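Ostden Worktop Oil, Clear Matte
4 min read
43 shares

Ostden Worktop Oil is a penetrating finish for indoor wooden tabletops, benches and desks. It soaks into the surface fibers and cures there, leaving a low-sheen surface that can be patched without stripping the whole top. It contains no pigment. On pale wood it adds slight warmth and makes the grain easier to see.

The oil is sold by Rokutis in one can size and is meant for application by cloth. Spraying is not supported. The product has replaced the earlier Skotthorpe formula, which dried more slowly and should not be mixed with this one. 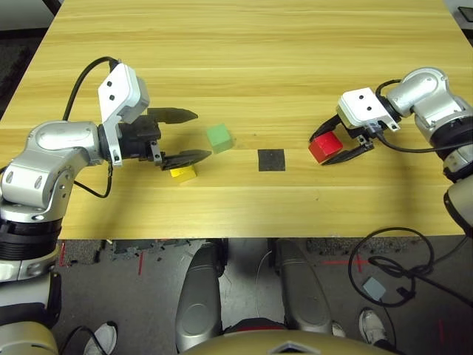 Surfaces must be bare. Old varnish, wax and silicone polish block absorption and have to be removed first. Sand with the grain, finish with 100 grit, and vacuum the dust. A finer grit closes the surface and reduces uptake, most noticeably on end grain and along front edges.

Apply one thin coat, leave it for eight minutes, then wipe off everything that has not been absorbed. Oil left standing on the surface turns tacky and shows as shiny patches once cured. Check for these under a low side light before the coat sets. A second coat may be applied the next day. Three coats are the maximum on any wood.
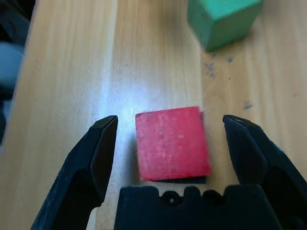
Curing and use

Light use is possible after one night. Full cure takes eight days at 70 °F — longer in an unheated room, and an application made in January should be planned with that in mind. Keep rubber feet, mats and painted items off the surface until cure is complete. Do not cover the top with plastic sheet.
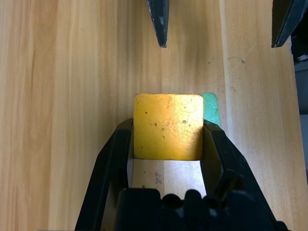 Painted yellow block and a teal-green block.

Painted objects with chipped or rough undersides can scratch any oiled surface. To repair light scratches, sand the area by hand along the grain, wipe clean and rub in a few drops of oil. Feather the edge of the repair with a dry cloth.

For routine care, use a damp cloth and plain soap. Ammonia, bleach and abrasive pads will dull the finish. Re-oil when water no longer beads. 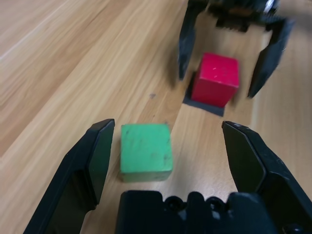 Cloths used with this product can heat up and ignite as they dry. Lay them flat outdoors or soak them in water before disposal. Store the can closed, upright and above freezing. A skin on the oil can be lifted off and discarded; oil that has thickened throughout should not be used.

Technical contact: Kojo Arthur
Trade orders: Boonsong Jitpraphai, Mercado counter, closed Sunday

8 comments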